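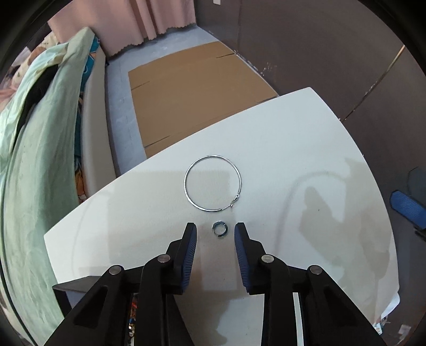 15 May 2023

Small hardware day. I've been putting this off since January, when Gerardo tipped the Irnisent drawer into a biscuit tin and said we'd sort it "when it's quiet". It's never quiet, so I did it anyway, with the radio on and a pot of tea going cold next to me.

Rings first. The big thin hinged ones are for the sample cards (the Flusia swatches, mainly, and the felt offcuts Oľga keeps asking after). I like these a lot more than the plastic combs we used before! You can flick through a whole set, unclip it, take one card out and close it up again without the rest sliding all over the floor. The clasp wants a firm pinch with finger and thumb. If it needs more than that, the two ends aren't lined up, so turn one a touch and try again. Please don't use pliers. I found 2 in the tin that somebody had been at with pliers and they'll never close properly now, so they've gone in the scrap jar.

Then washers. Split lock washers go in their own pot from now on, NOT in with the flat ones. I spent far too long last month picking through the mix for the Bermúdez stand and I'm not doing it again. They're easy enough to tell apart once they're on something plain and white – the gap shows up straight away, and so does the thickness. On the old brown bench I was doing it by feel, which is hopeless with cold hands.

Final count for the stock sheet, as Oľga wanted real numbers this time:

hinged rings, large, good: 17
hinged rings, large, bent: 2
split lock washers, small: 214
split lock washers, squashed flat: 6

The squashed ones have lost their spring, so I've binned them. Gerardo reckons you can reuse a lock washer as often as you like. I say if the ends have gone level with each other it's only a flat washer with a cut in it, and we went round and round on that until lunch (he had the last of the rye bread, too).

Tried the Plivo pots for storage. The lids are good, but the mouth is too narrow for the large rings, so those are hanging on the hook by the door for now. A proper hook would be nicer than the bent nail. I'll see what's in the other drawer.

Still to do: the flat washers, which are in a worse state than I'd hoped, and the hinges from the Bermúdez job, still in their paper bag. Oľga, if you're reading this before I've caught you, can you tell me what size cards you want for the next swatch set? I don't want to punch the holes until I know, and the punch needs a new blade anyway. Have asked Gerardo to order one.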